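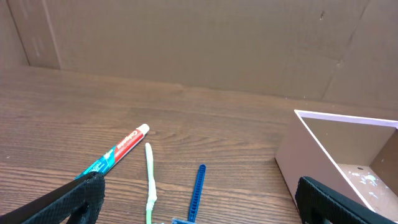 How We Set Up a Pick-and-Place Station for Robotics Club

By Perla Zepeda

I've been helping out with our school's robotics club for a while now, and the question I get most from other clubs is how we run the tabletop station. The driving robots get all the attention at competitions, but the arm is the one my students fight over! So I finally sat down and wrote out what we do, start to finish. Our arm is named Mellow (the students voted, I had no say), and everything below should work with any small arm that has a two-finger gripper and a wrist camera.

What you need

One small arm, clamped down hard. A table you don't mind scratching a little. A couple of big cardboard boxes. An open box to drop things into – ours is pale pink with a white rim, and it's easy to pick out against all that brown. And a handful of stuff to pick up, which I'll get to in a minute.

Step 1: Clamp the arm and mark it

Put the arm at the edge of the table and tighten the clamp more than you think you should. Then run painter's tape around the base, right on the table. Somebody is going to bump it, and with the tape you can push it back where it was and carry on. We went a whole October without tape and I'd like those afternoons back.

Step 2: Put up the backdrop

Cut your cardboard boxes open along one edge and stand the panels up behind the work area. We use two panels meeting at a shallow corner, and they hold each other up pretty well that way. Plain brown is perfect. Our room has a window, a poster wall and about a million backpacks, and the first recordings we made were a mess of people walking by. Creases are fine. Holes are fine. Ours has been folded up and shoved behind a cabinet more times than I can remember.

Step 3: Pick your objects

This is the fun part. Ask the students to bring things from home, and go for shapes that have nothing in common. A current lineup for us is a Colgate tube, a bendy pale green foam-like stick and a dark blue plastic strip with little openings all down it like a ladder. They're all long and skinny, but they are three very different problems. The tube has a fat end and a flat end, so the team has to decide where to grab it. With the green stick, watch how hard the gripper closes. The blue one is narrow, so your fingers need to line up with it nicely or they'll just push it around.

Skip anything glass, anything sharp and anything somebody would be sad to lose.

Step 4: Lay them out

Give yourself some bare table between the objects and the box. We keep the box on the right and the objects toward the middle and left, close enough that the arm never has to stretch all the way out. If the fingers can't open fully on both sides of an object without hitting the one next door, spread things out. Turn the objects at different angles too. Beginners love to line everything up like silverware, and then the program falls apart the moment a tube is crooked.

Step 5: Drive it by hand first

Before anyone writes a line of code, every student drives Mellow with the controller and watches the wrist camera view on the laptop. It feels weird at first! The fingers come in from the bottom corners and your sense of left and right goes a bit funny. My routine for them is this:

Open the gripper all the way.
Move over the object while you're still high up.
Turn the wrist until the fingers sit on either side of it.
Come down slowly.
Close, wait a beat, lift.
Go up before you go sideways, or you'll clip the box.

Work in teams of 2, one driving and one watching the real table. Swap after every few tries – the watcher learns as much as the driver, in my opinion.

Step 6: Record your runs

Once a team can do it without me hovering, they start recording. We ask each team for 50 good runs before they move on to training anything. That sounds like a lot, and there is groaning, but split over a few meetings it goes by quickly. Move the objects between runs, even just a little. Save the flubbed ones in a separate folder and write down what went wrong.

Our club total is 3,970 runs so far, which includes plenty of flubs. I'd have guessed 2,000 if you'd asked me.

Step 7: Let the arm try

Load the team's program, keep a hand near the stop button and let it go. Start with one object and leave the others off the table. When that works, add a second. Expect it to reach for thin air a few times. If it keeps missing to the same side, check your tape marks before you touch the code.

When you pack up, fold the cardboard along the creases it already has and keep the objects together in the box. Ours goes on the shelf by the door with the controller on top.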